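4.2 Die Bauphasen des Herrenhauses Grumberg und ihre Ablesbarkeit am Bestand

Das Gut Grumberg ist in den Quellen durchgehend als landwirtschaftlicher Betrieb mit Wohnsitz der Eigentümerfamilie belegt. Ein Besitzwechsel durch Verkauf lässt sich für den untersuchten Zeitraum nicht nachweisen; die Übergaben erfolgten ausnahmslos im Erbgang oder durch Heirat. Die Baugeschichte des Herrenhauses verlief dagegen diskontinuierlich. Cuesta unterscheidet in seiner Bestandsaufnahme drei Bauphasen, denen jeweils eine Veränderung der Bewirtschaftung vorausging. Dieser Einteilung wird hier mit einer Einschränkung gefolgt.

Die erste Phase umfasst den Kernbau mit gewölbtem Keller und einer zweiraumtiefen Grundrissdisposition. Das Kellermauerwerk besteht aus lagerhaft versetztem Bruchstein, die Eckquader sind nur grob zugerichtet. Eine Wiederverwendung älteren Materials ist an der Nordwand wahrscheinlich, wo zwei Gewändesteine ohne funktionalen Zusammenhang vermauert wurden. Eine dendrochronologische Datierung des Dachwerks über dem Kernbau scheiterte an der fehlenden Waldkante der entnommenen Proben.

In der zweiten Phase wurde der Bau nach Süden verlängert und das Treppenhaus aus der Mittelachse in den östlichen Anbau verlegt. Die Rechnungsbücher verzeichnen für diese Arbeiten 119 Einzelposten, darunter Lieferungen von Kalk, Schiefer und Nadelholz. Auffällig ist der geringe Anteil auswärtiger Handwerker. Lediglich die Stuckdecken der beiden Gesellschaftsräume wurden an einen Betrieb aus Casado vergeben, dessen Formenrepertoire auch auf dem Gut Pruston nachweisbar ist. Die Profile der Deckenkehlen stimmen an beiden Orten überein, die Rosetten weichen in Durchmesser und Blattzahl voneinander ab.

Die dritte Phase betrifft im Wesentlichen die Fenster. Die vier südlichen Öffnungen des Erdgeschosses wurden bis auf Fußbodenniveau herabgezogen und mit mehrteiligen Schiebeflügeln versehen. Cuesta deutet diesen Eingriff als Vorbereitung einer repräsentativen Nutzung der Gesellschaftsräume, in denen später die Gemäldesammlung untergebracht wurde. Die Bauakten stützen diese Lesart nur teilweise: Als Begründung wird dort ausschließlich die unzureichende Belichtung des Speisezimmers genannt. Von einer Hängung ist erst im Nachlassinventar die Rede. Die dritte Phase wird daher im Folgenden ohne Bezug auf die Sammlungsgeschichte behandelt.

Für die Nebengebäude ist eine vergleichbare Gliederung nicht möglich. Scheune und Stallungen wurden fortlaufend repariert, wobei Bauteile zwischen den Gebäuden versetzt wurden. Die im Projekt Honura erarbeitete Bauteilkartierung (Stand: 15.06.2021) weist für die Scheune drei Zimmermannszeichensysteme aus, die sich räumlich überlagern. Eine relative Chronologie lässt sich daraus allein nicht ableiten. Ergänzend wurden die Pachtverträge herangezogen, die den Pächtern den Unterhalt der Dächer auferlegten, die Mauern jedoch der Gutsherrschaft vorbehielten. Diese Trennung erklärt den unterschiedlichen Erhaltungszustand beider Bauteilgruppen besser als die bisher angenommene Brandschädigung, für die Rötungen am Mauerwerk fehlen.

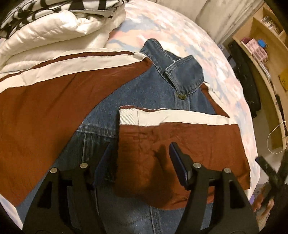

Abb. 3: Jeansjacke mit zwei rostbraunen Stoffteilen.

Wann wurde das Treppenhaus des Herrenhauses in den östlichen Anbau verlegt?

Die Verlegung gehört in die zweite Bauphase und ging mit der Verlängerung des Hauses nach Süden einher. Am Kernbau ist der ältere Treppenlauf noch durch eine vermauerte Öffnung im Obergeschoss und durch einen Wechsel in der Balkenlage zu fassen. Die zugehörigen Wechselbalken liegen symmetrisch zur ursprünglichen Mittelachse und zeigen Abbundzeichen, die im Südteil nicht vorkommen. Ob der Lauf gerade oder gewendelt geführt war, muss ohne Öffnung der Deckenverkleidung offenbleiben.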